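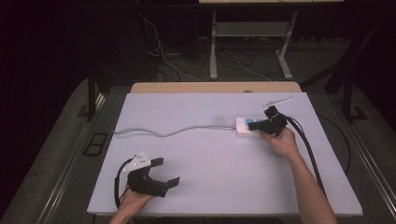 Clalar pauses robot cable trials in Eredell after arm fails to let go of a power strip

Tuesday, November 12, 2019

EREDELL -- The people at Clalar, the small robotics outfit that many of our readers will know from its open evenings on Ullberg Street, have stopped all trials with their two-armed cable-handling robot after one of the arms failed to open on command last week and dragged a live power strip off the edge of a bench. The strip's cord was pulled until its outer cover tore, and the breaker for that side of the building tripped. No one was hurt, we are very glad to report, and the lights were back on before the coffee had gone cold.

The robot is meant to do the fiddly sort of job most of us put off at home: picking up a power strip, laying out its cord neatly, finding the end of a loose cable and bringing it to where it needs to go. It learns by copying people. Staff sit at a table with a gripper in each hand, made to match the ones on the robot, and go through the motions again and again while the movements are recorded. That part of the work is carrying on as usual, and visitors this week found it in full swing. Only the robot itself has been switched off.

Olumide Chukwu, who manages the Eredell workshop, was in the room when it happened and gave us a patient account of it over the phone, stopping now and then to make sure we had it right. The robot had picked up the strip with its right gripper and was supposed to set it down a hand's width away. It moved the strip, it lowered it, and then the gripper simply stayed shut. The program believed the gripper had opened, so the arm went on to its next move, which was to swing back to its resting place at the side of the bench. The strip went with it.

"You could see it was wrong straight away, and you could also see it wasn't going to stop by itself," Chukwu said. "Uchenna got to the red button before I had even put my cup down. I've thanked her, and I'll probably thank her again tomorrow."

Uchenna Ogbonna, a technician on the project, told us she had her hand near the button anyway, as the operators are all taught to do, and she would like it known that it was no heroic dash across the room. By the time the arm stopped, though, the strip had gone over the edge and the cord had been pulled tight against a corner of the bench. When the cover gave way, two of the wires inside touched and the breaker did its job.

What caused the gripper to stay closed is now fairly well understood. A small plug on the gripper's own control cable had worked partly loose, most likely from rubbing against the arm each time it turned. The motor was still getting power but had stopped getting instructions, so it did the last thing it had been told to do, and that was to hold on. The trouble is that the software didn't check. It sent the order to open and took it for granted that the order had been carried out.

The second question, and the one that has caused more head-scratching on Ullberg Street, is why the strip was plugged in at all. Clalar's own rules say that anything with a cord should be dead when the robot is working with it. Lena Dudek, who looks after safety across the company's sites, went through the session notes with the team on Friday and found that the practice strip had been swapped for one from a neighboring desk, which was the same color and was still connected to the wall. The change had been made in good faith, between runs, and no one had written it down.

"I don't want anybody feeling bad about picking up the wrong strip, they look alike, I might have done it myself," Dudek said. "What I want is for it to be impossible to do by accident. If a run can start with a live cord on the bench, then the setup is what needs fixing, and that's my job."

Her list of changes is already up on the workshop door. The gripper cables are being rerouted and clamped so the plugs can't rub. The software will be altered so that an arm has to confirm its gripper is really open before it moves away, and will stop where it is if it hears nothing back. Practice strips and cords will have their plugs taken off altogether and will be kept in a locked drawer, well apart from the ones that power things. And two people will look over the bench before each run, with both of them signing the sheet.

There was some worry among the neighbors, it must be said. The workshop shares its building with the Tamuno sewing school, whose machines all went quiet at once when the breaker tripped, and whose Thursday class was left holding its hems in the dusk. Omolara Okeke, who has run the school for longer than Clalar has been next door, said the robot people came over right away to explain and came back later with cake.

"They've always been good neighbors, and they were honest about it, which I appreciated," Okeke said. "I did ask if the robot could get through the wall. They said no. I did also ask if they could please have their own breaker." The landlord has agreed to look into that, and an electrician is due to visit.

Readers with long memories may recall that Clalar had a smaller stumble in June, when an arm dropped a lamp during one of the open evenings. Dudek says the two have nothing in common, the lamp having slipped out of a gripper that was working just as it should, but she has gone back to the June notes all the same -- partly for her own peace of mind, and partly to see whether any loose plugs were mentioned back then. She hadn't found any when we spoke.

The robot will stay off until the new check on the grippers has been written and tested, with no cords of any kind on the bench to begin with. Chukwu expects that to take 3 weeks, perhaps 4 if the new clamps are slow to arrive. The next open evening will go ahead regardless, with the recording table set up for anyone who fancies having a go with the hand-held grippers. Children are welcome with an adult, and the Tamuno school has promised to keep its door open that night as well.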